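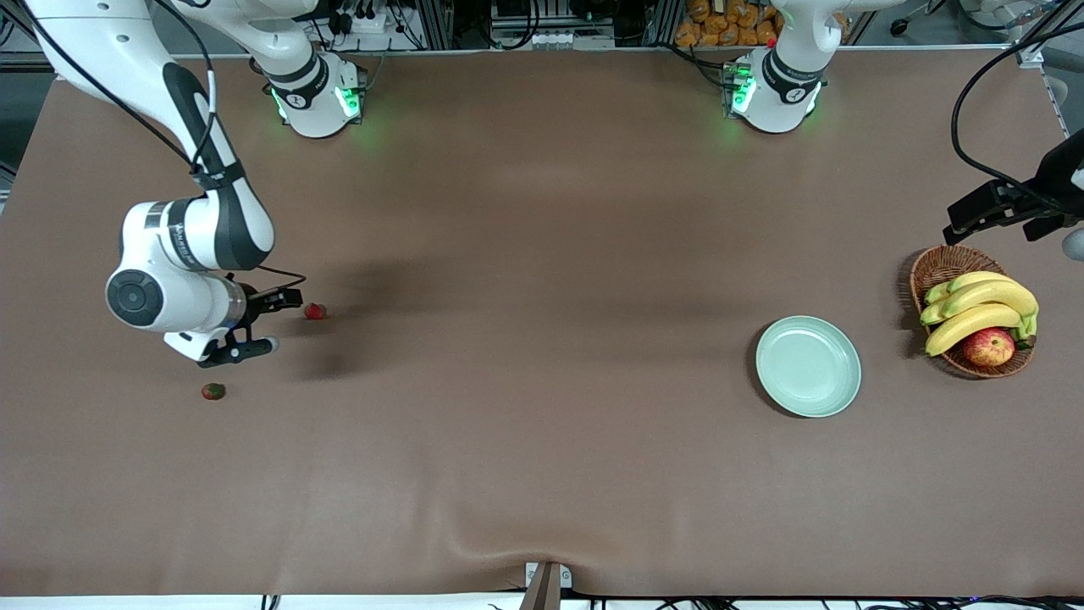 Two arms and a fruit bowl: a visit to the Pendby workshop

I got the early train out to Pendby in July and I'm so glad I did. The shared workshop there opens its doors for an afternoon each summer, and the Worero build was the one I'd come for – a pair of white arms bolted along the back of a big cloth-covered table, with strawberries, a plate and a basket of bananas to practise on.

The group has spent 3855 kroner on cable, brackets and bits for the rack, which I thought was very good going! The control code is called Ridix and it's on its third rewrite. Jytte Bjarnason talked me through the job they've set themselves, getting a strawberry on to the plate without squashing it. Their best run so far is 38 in one evening (they ate the failures).

I spent ages on the grippers. Each hand has two flat black fingers on a bolted linkage, simple enough that you go home wanting to build one. There's a little camera down at the wrist as well, so the arm gets its own close view of whatever is in front of it.

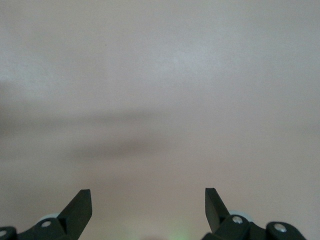 Jytte Bjarnason said the fingers had been the slowest part of the whole build, and that she'd start with softer tips if she did it again. Kragh, at the next bench, reckoned the cables were worse.

Tea was in the yard at three, and I missed most of it.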